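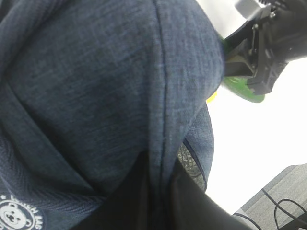
Cotton fleece pilling after a few washes – machine setting or fabric?

Posted by bovside_laundry, September 2026

I wash mostly heavy knits: hoodies, track pants, a couple of rugby tops. Front loader, cotton program at 40 degrees, spin at the top setting. The newer items are a cotton and polyester blend and they pill under the arms and along the side seams after a handful of cycles. The older ones are all cotton and show almost none. Same detergent (Gurell liquid, the unscented one), same drum, same line outside. Is the program too rough, or is the blend the cause? I would like to sort this out before buying more.

Yatsenko

Mostly the blend. Pills form when short fibres work loose and tangle. On pure cotton the tangle breaks off and ends up in the lint filter. Polyester is stronger, so it anchors the pill to the surface and it stays there. The program affects how fast this happens.

What I would change, in order:

Turn everything inside out and close the zips.
Use the synthetics or gentle program. The drum turns less and the water level is usually higher, so there is less rubbing.
Keep towels and jeans out of the load.
Drop the spin speed one or two steps. Drying takes longer but the creases are easier to get out.

Brushed fleece sheds from the inner face as well, so expect more lint at first with the garments inside out. For the pills you already have, a battery fabric shaver works. Lay the garment flat, and go lightly over the seams – the blades catch on raised stitching.

pledevent290

never had this problem, just buy better hoodies

greyline_2838

Agree with Yatsenko on the fibre. Two additions.

Check the load size. A drum packed tight rubs cloth on cloth for the whole cycle. Mine is rated for cottons at full capacity, but the manual gives a much lower figure for synthetics, roughly half.

Also leave out the fabric softener. It coats the fibres and lets the short ones slide out of the yarn more easily. I stopped using it in May and the newer tops have held up better, although I changed the program at the same time, so I can't separate the two.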